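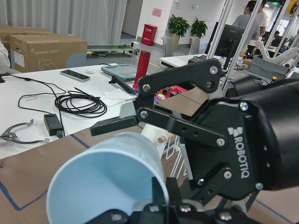 A Robotiq gripper and a light blue cup, with the dish rack behind, at the Wasside workshop.

A washing-up robot is taking shape at the Wasside shared workshop in Birholm, and its builders hope to have it clearing a full rack of cups by the end of August.

The project is called Pliso, and it began with a complaint about the state of the workshop sink. Members had been arguing over a rota for months when a handful of them decided they would sooner build something than sign up for it. They have been at it most Thursday evenings since, and the cups are still being washed by hand, but what a lot of fun they are having!

The idea is easy to explain and surprisingly hard to do. A cup is left on the work surface in any position, and the arm has to find it, pick it up, turn it the right way and put it in the rack without knocking over whatever is already there. Plastic cups were chosen for the early trials, and the work area has been covered in cardboard and marked out with blue tape so that everyone starts from the same place.

Cups lying on their side are the current headache. An upright cup gives the fingers two nice straight walls to close on, while one on its side can roll, and if the gripper squeezes too near the rim the whole thing skids away. The group has logged 798 attempts so far, 235 of them with the cup tipped over, and plans another 500 before it tries anything made of china.

Money has been tight, as it always is with these things. Cowie, the hardware shop on the high street, put £500 towards cables, fixings and a great deal of tape, and members have chipped in the rest.

What makes Pliso such a treat to follow is how open it all is. Anyone can drop in, watch a few runs and suggest a change, and several of the best ideas have come from people who had never been near a robot before. One visitor asked why the arm always came in from above, and the group spent the rest of that evening trying it from the side (the cups rolled less, and there was cheering).

Next on the list is a way of telling the arm that the rack is full, which at present it has no idea about. After that come saucers, and then, if the group is feeling brave, teaspoons.

The workshop is open to visitors on Thursdays from 7pm. Entry is £2, which includes a cup of tea, and you will be asked to rinse your own cup afterwards.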